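In defense of the divided dish

My aunt had a rule that food should never touch a wall. What she meant was that a plate is a plate, open all the way across, and anything with little fences in it belonged in a school cafeteria or on an airplane. I believed her for most of my life. I'm now 66 and I've changed my mind completely, and I'd like to talk you into changing yours.

The trouble started with beets. My neighbor Lucyna Cieślak pickles them every February, and she brings over a jar, and I love them, and for years they turned everything else I served bright pink. The potatoes went pink. The egg salad went pink (that was a bad lunch). Then at a rummage sale over in Rukstead I picked up a white dish with four compartments, paid 3 dollars for it, and carried it home feeling slightly ashamed of myself. Beets went in one corner and stayed there!

So I've been using it almost every day since, and my opinion now is that a table with one divided dish in the middle is better than a table with a crowd of small bowls. I'll go further. I think small bowls are the reason people say they don't have time to put out a proper meal. You have to find them, and they never match, and then each one wants its own spoon, and afterward the sink is full of things that held two olives. I used to own 20 of them. I gave most to my niece, who thanked me in a tone I chose not to examine.

I know the argument on the other side, since Nyokabi Barasa made it to me over supper and she doesn't soften things. She says a divided dish bosses you around. It tells you there will be four things, and if you've got two you look stingy, and if you've got five somebody's pickles are homeless. I'll give her the five. But I've put out two things plenty of times, one on each diagonal, and it looked fine, and sometimes I just put crackers in two of the sections and call that a decision. She also says they're a nuisance to wash in the corners. That depends on the corners. Get one that's rounded and a sponge goes right in.

Where I do agree with my aunt is the dinner plate itself. Keep that open. I want room to push things around, and I like a bit of a rim so the juice doesn't wander off onto the wood. A big plain plate, a fork with some length to it, and the walls kept out in the middle of the table where everybody can reach them. I don't use a tablecloth with this either. People have opinions about that too, but I've got a nice light table and I'd like to see it while I eat.

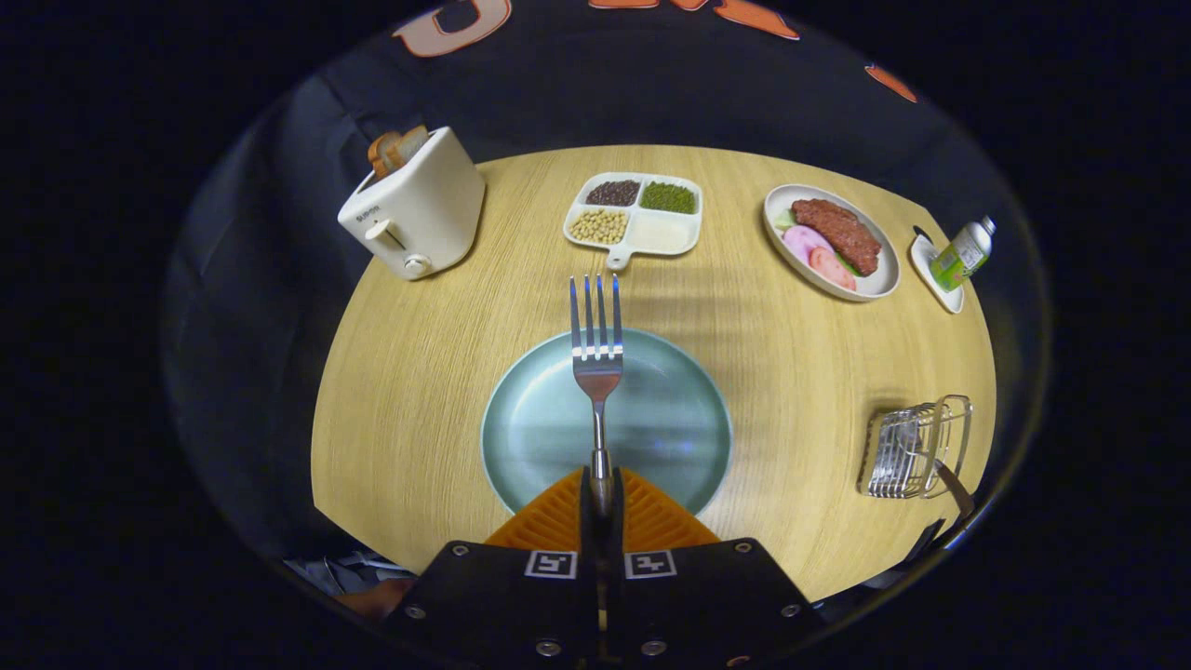 Open plate up close, four-part dish behind it, light wood grain showing between things.

Color matters more than I thought it would, by the way. I was an all-white person for ages, and then I tried pale teal for the dinner plate and found that noodles, chicken, rice and every other beige thing I cook suddenly looked like I'd made an effort. The divided one I'd still buy in white. There's enough going on in it already once you've got beets next to carrots.

If you're shopping, please don't get the kind with a lid and a handle and a built-in well for dip. You'll use the lid once. Don't get the enormous party size either, it lives on top of the fridge and you'll resent it. Four sections, low sides, small enough to pass with one hand while you're holding a roll in the other. Check the secondhand places first, they turn up all the time and people practically give them away.

Lucyna's next batch is due soon and I've already promised her the top left corner.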